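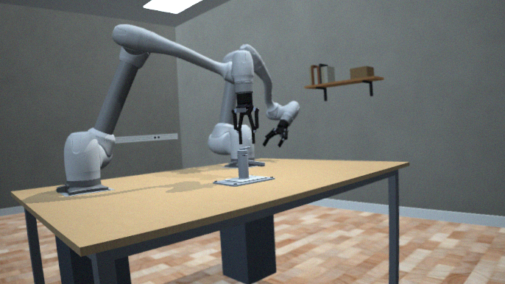 Ticket opened by Birutė Kļaviņa, Stusau visitor program. Priority: before Friday. The open day demo runs the two-arm cell in simulation on the big screen, and during rehearsal the approach to the fixture stopped with a planner timeout on 3 runs out of 14. School groups will be watching, so we need it to run clean or we need a fallback. With the grippers open and the short grey post on its plate between the arms, the start pose loads properly every time. The timeout only comes after the operator presses Go.

Update 1 - Margus Navickas
Reproduced on the Gruvmont laptop, same build. Log shows the planner giving up after 200 attempts. Not a graphics problem - it does the same with the display turned off.

Update 2 - Hye-jin Seol
Checked the collision margins. Somebody had padded the fixture plate for the Valitz visit and the padding was never taken out. With the gripper down at the plate, the right finger has a much smaller gap than the left, so any extra margin on that side hurts. I've attached the wrist view. 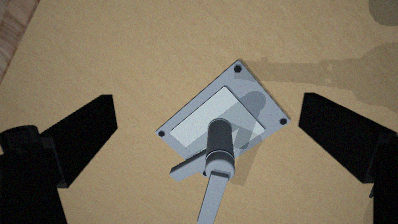 Wrist view, fingers either side of the plate, no contact.

Update 3 - Margus Navickas
Padding removed, planner seed fixed. Ran the approach 14 times, no timeouts. I also shifted the approach target slightly to the left to even up the gaps. Please don't edit the demo file directly, make a copy.

Update 4 - Birutė Kļaviņa
Tried it from the visitor console with the sound on. Fine. The colour of the Go button is still hard to see from the back row, but that can go in its own ticket. Chrysanthi Sfakianakis will run the console in the morning and I'll take the afternoon.

Status: resolved, keep open until after the visit.

Comments (3)

Kęstutis Lill: Does the seed need to be set again after a restart?

Margus Navickas: No, it's saved in the launch file.

Chrysanthi Sfakianakis: Can I get a printed copy of the restart steps? The console has no keyboard.

2 shares

Recent tickets
Go button hard to read from back row
Shirima projector drops signal after sleep
Visitor console: volume resets on login
September open day - room booking and chairs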